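Herkance
Open calls > Bench work

Call for participants: tabletop item handling and packing sessions

Herkance is looking for adults to take part in paid sessions on how small household items are laid out, picked up and packed away. Sessions are held at our Skernura building. The closing date for applications is 21st March.

Background

Herkance prepares handling notes for makers of boxes, trays and storage inserts. The notes cover games, stationery and desk items. The current round, listed internally as Nimow, deals with folding cases and with slim items stored next to them. An earlier round in October covered kitchen drawers. People who took part in that round may apply again.

What participants do

Each session lasts 80 minutes, with a break of 5 minutes at the midpoint. Participants work alone at a table and follow a printed sheet. A typical sheet asks for the following:

Place a closed case on the tabletop at the angle given.
Set a pen or marker beside it, clear of the case.
Move both items into the storage box supplied and close the lid.
Take them out again and return them to the starting layout.
Fill in one line of the log: hand used, grip (edge, flat or end), any slip or re-grip.

The sheet is then repeated with a different angle or a different pair of items. Speed is not scored. Work at the pace you would use at home, and stop if an item binds or will not close. Do not force latches.

Items in the current round

Folding board game cases, used closed and without pieces
Markers and pens, capped
Card decks in tuck boxes
Small rulers and erasers

Do not bring your own items. Cases differ slightly in rim depth and hinge play, and the logs cannot be compared if other items are mixed in.

Who can apply

Applicants must be 18 or older and able to sit at a table for the length of a session. Full use of both hands is not required; one-handed participants are welcome and use a separate log form. You need to be able to read a printed sheet in English at normal type size -- large print is available if you ask when applying. No knowledge of chess or any other game is needed.

We have 60 places. Applications are reviewed in the order received, and a short waiting list is kept after that.

Payment

Participants receive $98 for each completed session, paid by bank transfer after the log has been checked in. A session stopped early by Herkance is paid in full. A session stopped early by the participant is paid by the half.

Layout terms used on the sheets

Read these before your first session. They appear on every sheet.

Near edge: the long side of the case that faces you.

Far end: the short side farther from you when the case is set at an angle.

Diagonal set: the case is turned so that no side is square to the table. The far end points to the upper left, and the marker goes on the left with open tabletop around it.
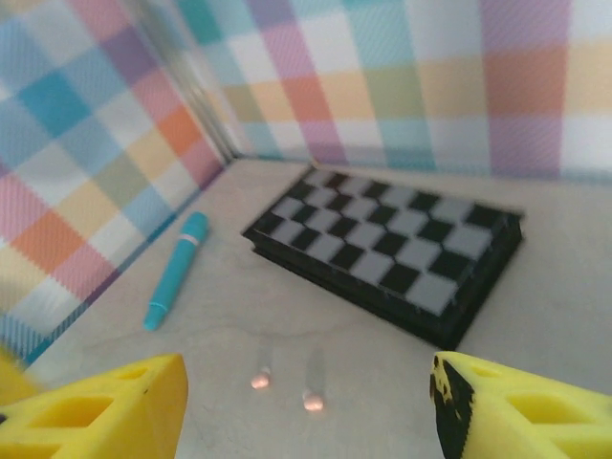 Square set: the long side of the case is parallel to the table edge. Marker position is given separately on the sheet.

Flat grip: the palm or fingers rest on the checkered face. Edge grip: the fingers hold the rim or the lip below it. Record whichever you used first, even if you changed partway through the lift.

How to apply

Fill in the form at the Skernura front desk or request it by mail from Herkance, Melnychuk Building, second floor. Give your preferred hand, any sizing or print needs, and whether you can attend mornings, afternoons or both. One form per person. Incomplete forms are returned -- they are not held for you.

Selected applicants receive a session time and a copy of the log form in advance.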